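The Second New Ball

Trevor Thibodeau had been coach at Armont for 2 seasons and had never picked a bowler he hadn't seen play. On Saturday, August 15, 2020, he picked one.

Her name was Zulema Navarrete. She had come across from Ogola, and the only thing he knew about her was that she could bowl 200 balls in the nets without complaining.
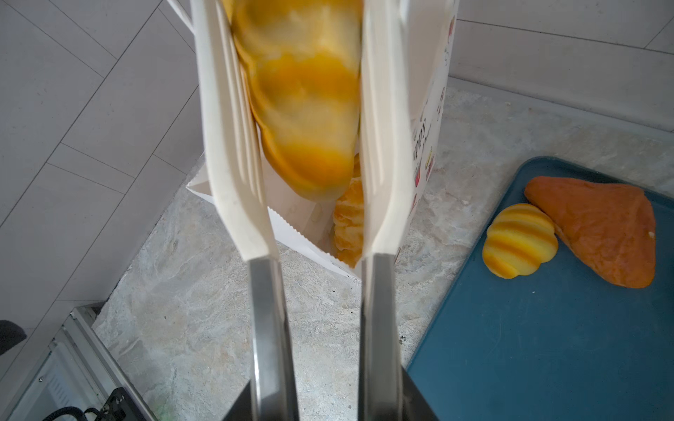
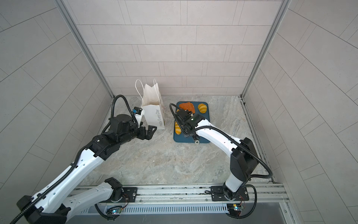
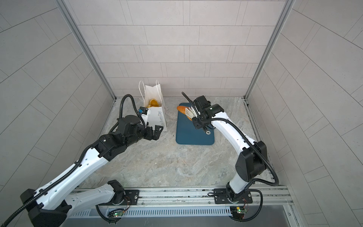
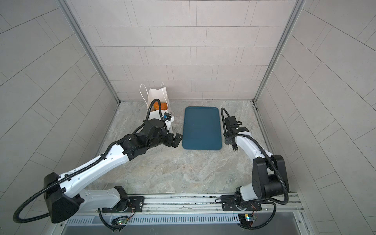

Pale tiles and a grey marble-patterned floor, second to fourth pictures. The striped toy bread roll is in the first.

Vovero won the toss and batted. By lunch the colour had gone out of the pitch and Graciela Montecinos, the captain, had tried everyone else.

"Give her the ball," Trevor said.

"She's nervous."

"So am I."

Zulema's first over was poor. The second was better. In the third she got one to lift off a length and it took the shoulder of the bat – a simple catch at gully. She didn't celebrate. She walked back to her mark and waited for the next batter.

Vovero were all out before tea. Armont lost anyway, by a small margin, in bad light.

Afterwards Graciela found her on the pavilion steps, unlacing her boots.

"Your ankle's swollen," she said.

"It was swollen this morning."

"You should have told Trevor."

"He wouldn't have played me."

Graciela sat down beside her. Out in the middle the groundsman was dragging the covers on. They watched him until he had finished, then went in to find some ice.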